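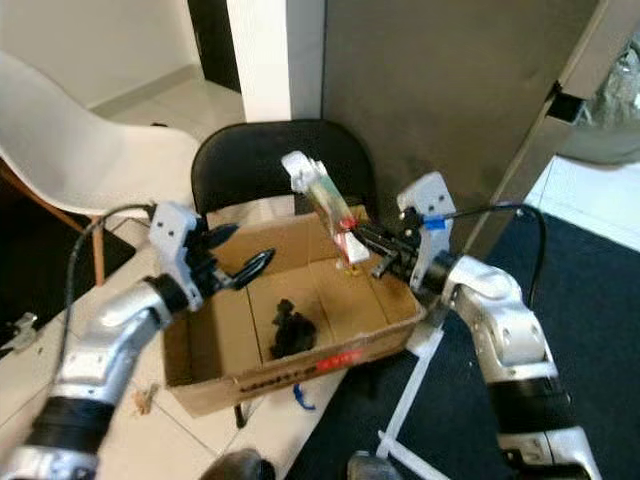 Modul Straßendienste, Einheit 6: Pannenhilfe und Bergung schwerer Gespanne
Dozentin: Edit Lakatos
Stand: 25. Februar 2025

Gegenstand der Einheit ist der Ablauf eines Abschleppauftrags von der Meldung bis zur Übergabe. Vorausgesetzt wird der Stoff zu Anhängelasten und Achslasten.

1. Auftragsannahme
Die Leitstelle erfasst Standort, Fahrzeugart, Gesamtmasse und Zahl der Insassen. Bei Wohnanhängern ist zusätzlich die Art der Kupplung zu erfragen. 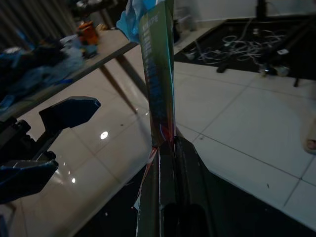 Abb. 1: Greifer neben einer hochkant stehenden grünen Kartonpackung

2. Absicherung
Die Einsatzstelle wird vor jeder Arbeit am Fahrzeug gesichert. Insassen halten sich hinter der Schutzplanke auf - auch bei kurzer Wartezeit.

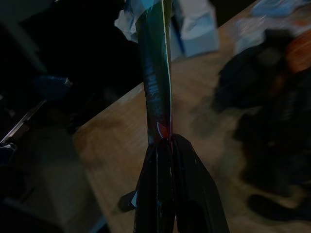
Für die Bergung ist zunächst zu klären, ob das Fahrzeug rollfähig ist. Blockierte Achsen erfordern Rollwagen oder die Verladung auf ein Plateau. Anschlagpunkte sind der Betriebsanleitung zu entnehmen.

3. Fallbeispiel Altach
Der Betrieb Wihongi übernahm im Dezember ein liegen gebliebenes Gespann. Die Anfahrt betrug 79 km, der Rechnungsbetrag 1348 Euro. 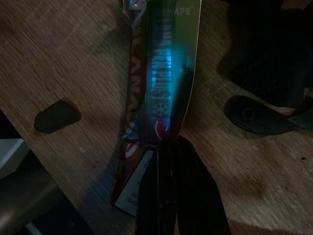 Strittig war der Zuschlag für die zweite Zugmaschine. Zu prüfen ist, ob er bei Auftragserteilung vereinbart wurde und wer als Auftraggeber gilt - Halter, Fahrer oder Schutzbrief-Versicherer.

Aufgabe zur nächsten Einheit: Erstellen Sie ein Übergabeprotokoll zum Fall Altach. Abgabe bei Hendrik Dekker.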